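Workshop notebook, November
Hide glue trials, batch two, and the Kermani chair

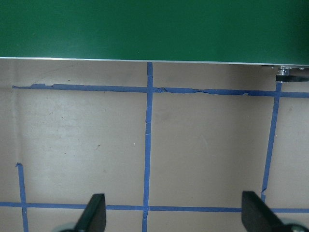

Green panel with its metal edge strip, beige surface below.

Started 8.15. Soaked the glue overnight in cold water, pearl hide glue from the Lunance tin, one part glue to 2 parts water by weight. It had swollen evenly by morning with no hard bits at the bottom of the jar. Last month's batch had hard bits and I put that down to stirring it too early, so this time I left it alone.

Warmed the pot in the water bath and held it at 60. The thermometer reads high by a degree or so against the kitchen one, so set it by the kitchen one. Skimmed the froth twice. Smell fine.

Test joints first, before going near the chair. Beech offcuts, planed and sized with thin glue, then glued and rubbed together without cramps. Left one set plain and added a little urea to the second pot for the other. The urea set stays workable a good deal longer. With the plain glue I was getting a skin before I could line the pieces up, and the workshop was only at 14 when I started. Warmed the offcuts on the radiator for the last few and that helped more than I expected.

Chair: the Kermani one, back left leg loose in its socket and the stretcher out altogether. Old glue came away with hot water and a toothbrush. Some of it was white glue from an earlier repair and that had to be scraped. Careful with the scraper inside the socket, it is easy to take wood off and end up with a worse fit than before. The tenon is slightly undersized already. Tried a single plane shaving wrapped round it, dry, and it goes in with a firm push. Will use that.

Did not glue the chair today. Want to see the test joints broken first.

Webbing for the seat: Grurum have the jute at 200 a roll, which is far more than we need. Bustska sell it by the metre but were out when I rang. Try again next week. Tacks are fine, plenty of the 13 mm left.

Job number for the chair is 3,067, please write it on the bag with the stretcher in it. The bag on the shelf has no label and I had to match the stretcher by its holes.

4.40. Broke one plain joint early, out of impatience. It went along the glue line, as you would expect after so few hours. Means nothing, leave the others until they have had the full 26 hours.

To do:
Break remaining joints, note wood failure against glue failure
Cut the shaving for the tenon, keep a spare
Ring Bustska about webbing
Plain pot goes in the fridge with the lid on, throw it out if it smells
Buy a new toothbrush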